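Sandrine Riviere has the kettle on before I have my coat off, and she is already talking about spoons.

"People send us their awkward things," she says, clearing a chair for me. "Spoons are awful. They lie so flat, you see, and they shine, and the arm has to get a fingertip under something that hardly has an edge."

She looks after customer trials for Drasska, the bin-picking service that Trumov began offering in September from its workshop in Crichton. The idea is simple enough, she tells me, though she takes a good while (and most of a packet of biscuits) to get through it. You post a box of whatever your staff sort by hand, Drasska puts it through 2000 picks, and 19 days later you get a report and a price.

I ask what happens if the report is bad.

"Then it's bad, and we say so! We had a kitchenware firm whose lids stuck together like pancakes. I rang them myself. I said, please don't buy this, not yet, come back to us in spring. They were ever so nice about it."

Drestex, a returns warehouse with 20 people on its sorting benches, was the first to sign up after a trial. What comes back to them is all sorts, toys and garden tools and bits of kitchen, and Riviere admits she was nervous. The software had to be retrained 4 times before she was happy with how it handled soft pouches lying up against hard things.

"It used to go for the pouch and change its mind," she says, laughing. "I know just how it felt."

She would like the service to be cheaper for small firms, and she is frank that the setup fee puts some of them off. There is a lighter version planned, with a smaller arm and a shorter report, but she won't be drawn on when. For now she is more interested in showing me the big one, and we take our mugs through to the workshop.
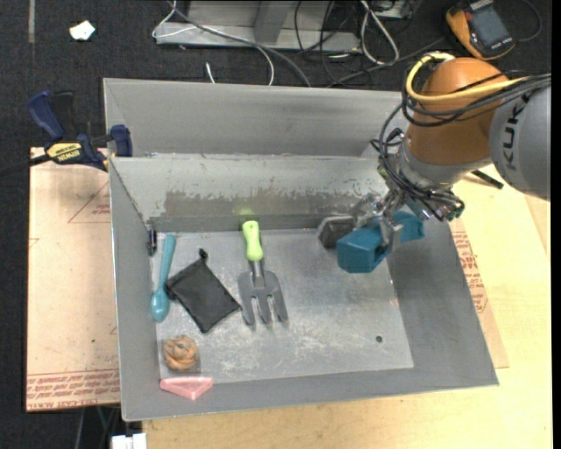 "I do still root for it, every single time," Riviere says, and goes off to find me a sample report to take home.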